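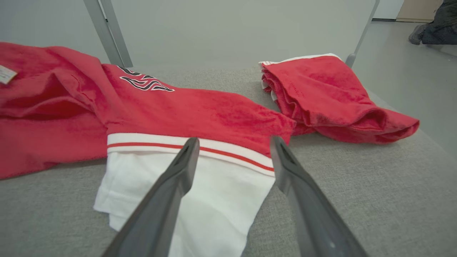

Wrist view, gripper at the hem of the big red shirt, second red piece folded on the right.

From: Trudy Hollis
To: folding list
Date: Sun 17 February
Subject: Re: Gripper closing by itself after a stop

Hello Vidar, and hello to everybody else who has been reading along,

First of all, thank you for writing this up so carefully, and on a weekend too! I read it twice over breakfast and then went and found my own notes from last July, when we had something so close to it that I felt a bit sick reading yours. I'll put your words in where they help.

Vidar Ekström wrote:
> We were folding shirts on the gray seat with the Dureck arm. I hit
> the stop because the fingers had caught the hem and were dragging
> the whole shirt along. The arm stopped fine. When I released the stop
> and pressed reset, the fingers snapped shut before I had sent any
> command at all. Randi had her hand on the sleeve. She is OK, just a
> pinched fingertip and a bad mood, but it should not have happened.
> The log shows nothing between the reset and the close.

Please tell Randi we are all thinking of her fingertip. I'm glad it was only a pinch, and I hope she wrote it in the injury book anyway, small as it is.

Now, the snapping shut. On our setup the gripper controller is a separate box from the arm controller (yours is the same, I think, if you still have the Ilon board). When you press the stop, the arm forgets its motion but the gripper box keeps the last target it was given. Power goes away, the fingers relax a little, and when power comes back the box goes straight to that old target. It would also explain your empty log, as the log only records commands coming from the computer and no new one was ever sent. Teodor Forsberg spent a whole afternoon hunting for a phantom message on ours before he thought to put a meter on the power line to the gripper, bless him.

What we changed was the startup routine. The box now reads where the fingers are and takes that as its target before the motor is switched on. We also turned the startup force way down, and it stays down until somebody sends a real open or close. I ran 60 stops and resets after that with a rolled towel between the fingers and they stayed put every time. I would still not put my own hand in there, and our rule is that nobody touches the cloth until the gripper supply is off at the switch. The reset button does not count as off!

The other half of your message worries me nearly as much:

> It is always the hem it catches. The band is white with a red stripe
> and there is more white cloth under it, and I think the arm can't
> tell which layer it has hold of.

I believe you. We have had no end of trouble with white on white, and with ribbed bands in general, where a fingertip slides in under the edge and comes up with two layers when you wanted one. Aasen's group had luck coming in flatter and lifting just a little before closing all the way. If the motor current jumps during that little lift, the arm lets go and tries again. Ours gives up after three tries and waits for a person, which is slow and dull but I sleep better.

A few things I'd love to know, when you have a minute. Does it snap shut if you cut the power at the wall and skip the stop button? Which firmware is on the board? And was the last command before the stop a full close, or a part close? If it was a part close and the fingers went all the way, then my theory is wrong and I would stop using the gripper until somebody has had it open on a bench.

Reginald Lindqvist has our old startup script, and I've asked him to dig it out and post it here. He is traveling, so give him until Wednesday before you start nagging.

Warm wishes to all of you, and do go easy on that reset button,

Trudy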